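Stop retraining and go and look at your timestamps

I've lost count of the evenings I've spent convinced that a policy was stupid, only to find out it had been fed rubbish. So this is a moan, I suppose, but a friendly one, and it's aimed at me as much as anybody.

The fashion in our corner of robotics is to fix everything with more demonstrations. Arm misses the handle? Collect more. Arm dithers over the bowl for ages? Collect more, and make the network bigger while you're at it. I understand the appeal! Collecting feels like work, you can put the number on a slide, and training runs overnight while you're asleep. Reading through the code that glues your cameras to your joint states is dull and lonely and makes you feel like a plumber.

But I think the plumbing is where most of our failures live, and I think we'd all be better off if we admitted it.

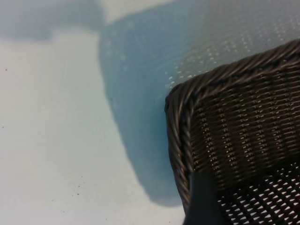
Take wrist cameras. Everyone loves them, me included, and everyone treats them as if they were a fixed camera that happens to be closer. They're a different animal. When the wrist moves, the whole picture moves, and a frame that arrives late is a frame from a different place. With a camera bolted to a stand, a bit of lag means the world looks slightly old. With one on the wrist, a bit of lag means the controller believes the hand is somewhere it isn't, and it will very earnestly correct for that, and then correct for the correction. You've seen the wobble. I used to call it "the policy being nervous", which is a lovely way of blaming the wrong thing.

On the Arboleda rig we had 162 demonstrations of a simple put-it-in-the-basket job and a policy that was hopeless at edges. Lumturie Dervishi wanted to plot image arrival against joint readings before we recorded any more. I (and I'm not proud of this) wanted to go straight to 700. She got her way, mostly by starting before I'd finished arguing, and the left wrist stream was 5 frames behind the right one. Both were being stamped when they landed on the computer and not when the shutter fired. Every one of those demonstrations had taught the thing that its left hand lived in the past.

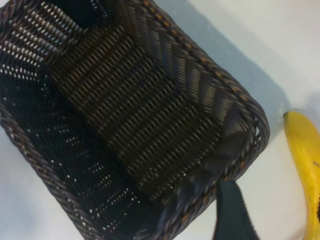 4 min read

Now, I can hear the objection, because Hakim Ngui makes it to me over lunch at least twice a month. A big enough model will learn the delay. Give it some history, let it sort itself out, stop fussing. And he's right up to a point! If the delay is constant, a network with a bit of memory really can soak it up. The trouble is that it hardly ever is constant. It changes when someone plugs a third camera into the same hub, or when logging is switched on, or when the machine gets warm in February because the heating's stuck. You end up with a policy that has learnt your USB layout, and then you tidy your cables and it falls over.

My other gripe is with the tooling. We use Drirent for recording and Tomden for playback, and I like both of them, but neither will show you two streams side by side with the offset marked unless you write that view yourself. Playback just pairs each frame with its nearest neighbour and carries on looking smooth. Smooth is dreadful. I'd much rather have a viewer that stuttered and sulked and put a great red bar across the screen when the streams drifted apart, because then I'd have noticed in the first week.
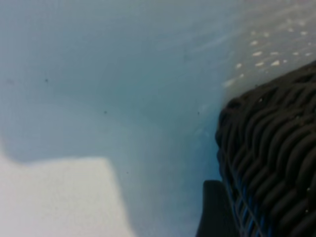 What I'd do, if I were setting up again tomorrow, is embarrassingly cheap. Wave something in front of every camera at the start of each session and check they all agree on when it happened. Stamp at the source. Refuse to save an episode if the gap goes over a limit, and I do mean refuse, with an error that spoils your afternoon, because a warning in a log is only a note to the person who'll be cross later. We've got that limit in Prevuvgate now and people grumble at it, which tells me it's catching things. 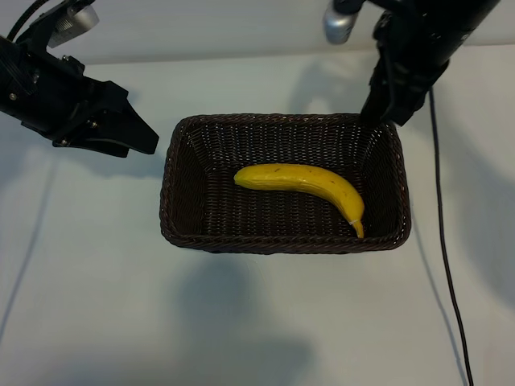
Two arms make all of this worse, because the mistakes stop being private. One arm with a laggy camera only embarrasses itself. Put both of them over the same basket, left gripper hanging open off one corner and the right one's fingers almost at the rim of the other, and each has to act on a shared idea of when "now" is. The banana's lying there in the basket between them and it couldn't care less, but if one hand goes for the rim on an old picture while the other is up to date, you can get a tug of war over a bit of wickerwork, and no quantity of extra bananas in the training set is going to sort that out.

So yes, collect your data. I'll be collecting mine. But do the wave test first, and if your streams all line up on the first try, check the wave test too.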